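Joltetia Habit Study: Progress Report to the Steyn Fund
Covering the period to the end of June

Where we are

The project set out to learn whether people keep a health goal longer when the goal is embarrassingly small. We asked members of the Joltetia gyms to pick one thing, such as a short walk after dinner or a glass of water before coffee, and to tell us each week whether they did it. The fund paid for 400 places. All of them were taken by the second week of January, a time of year when people will sign anything.

By March the weekly replies had thinned out, as our application said they would, though we had hoped to be wrong. The people with tiny goals are still answering more often than the people who announced they would run a marathon. One of the marathon group has asked to switch to the glass of water. We said yes and moved the record to a separate file, where it has company.
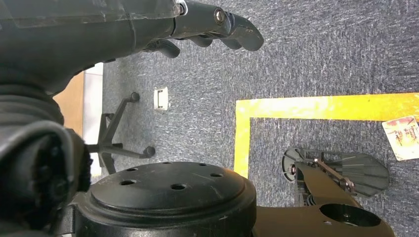
What slipped

The reminder messages, mainly. Our supplier, Clindis, sent them at 5:30 in the morning for most of February, and the replies from that month are short and hard to quote in a report. The time is now 6 p.m. and the tone has improved.

We also planned three group sessions per site and have held them at every site except Hemo Street, where the studio was double-booked with a spin class. The spin class was louder and won. Those sessions will run in September.

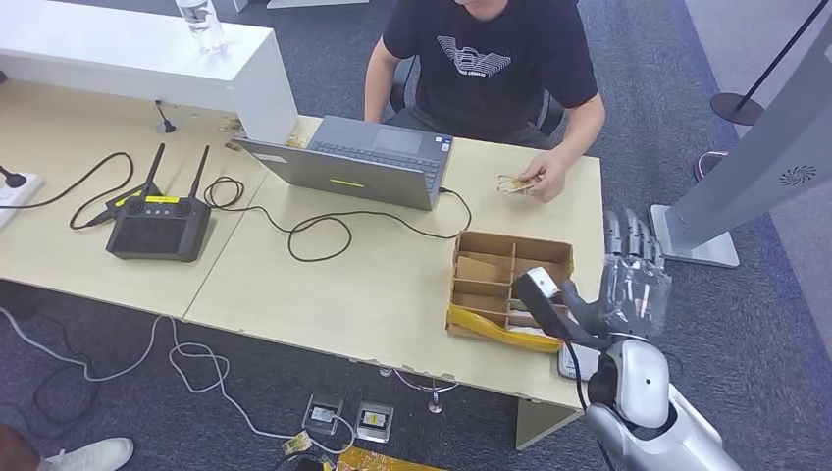

Will the late sessions cost the fund any more money?
The room hire was paid in advance and the gym has agreed to carry it over, so the budget stays as approved.

Money

Spending is a little under plan. We set aside gift cards for people who reached the halfway mark, and some 20 are still sitting unclaimed in a drawer. We have written to the winners twice. The underspend on printing has gone to postage for the same letters.

Next three months

Finish the Hemo Street sessions.
Send the fall questionnaire, which has been cut from four pages to two after complaints we agreed with.
Begin the interviews with people who dropped out, provided they pick up the phone.

A draft of the findings should reach you before the next crop of resolutions does.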